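Gasser (the remake) - worth the cinema ticket or wait for it to stream?
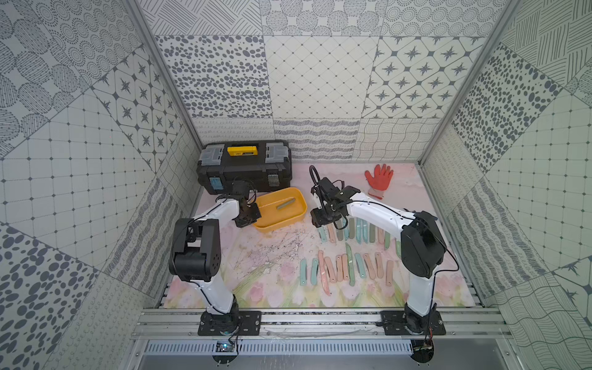
Re: Gasser (the remake)
Posted by: mothballs_at_dawn
2019-01-18

Went in expecting very little and got slightly less. If you've seen the original you've seen this, only now everyone explains the plot to each other in car parks. The first film ran a tight 80 minutes and hardly anyone spoke in the last stretch. This one pads it out with a dead wife, a daughter who is good with computers and a villain who quotes poetry. Who asked for any of that?

pelmet77 wrote:
I'd take the daughter over the original's sidekick any day. He was a shouting hat. Did you not like the stairwell fight at all?

mothballs_at_dawn wrote:
Which one, there were 3. I couldn't tell you who hit whom in any of them. Cut, cut, elbow, cut, somebody's shoe. When a fight is edited like that I assume the lead can't do it.

Grudge Rummage wrote:
That's a bit unfair. The trailer is cut to ribbons but the film holds its shots a good deal longer, at least in the warehouse bit. I watched the original again the night before and its rooftop chase has a stunt double with completely different hair. People remember that film as better than it was.

pelmet77 wrote:
Thank you. The wig!

oxbow_lid wrote:
Haven't seen it and probably won't. Same studio did Flirnis, which was also going to be "gritty and grounded" and ended with a man surfing on a lorry door. I don't believe a word of the publicity any more. "All done for real" usually means they filmed someone getting into a car.

Grudge Rummage wrote:
Flirnis was a different director though, and a different writer.

oxbow_lid wrote:
Same people signing the cheques.

tansy_b wrote:
Mild spoiler below, skip if you care.

My problem is the ending. In the original he walks off with nothing and the flat is still going to be knocked down. Here he gets the money, the flat and a handshake from the mayor. It's plainly there to set up a sequel. There were over 700 comments under the trailer begging them to leave the ending alone, not that I expected anyone to read them.

pelmet77 wrote:
I didn't mind it. It's a daft punch-up, he's allowed a nice flat.

mothballs_at_dawn wrote:
Then why remake that film in particular? Make up your own daft punch-up.

Grudge Rummage wrote:
We had this same argument about Clinda and you ended up buying the disc.

mothballs_at_dawn wrote:
It was 2 quid and I have regretted it since September.

tansy_b wrote:
Does anyone know if the subtitled original is still on Todileck? I can only find the dubbed one, where they all sound like they're reading out a gas bill.

oxbow_lid wrote:
Dubbed only when I looked. Try the library, ours had it under documentaries.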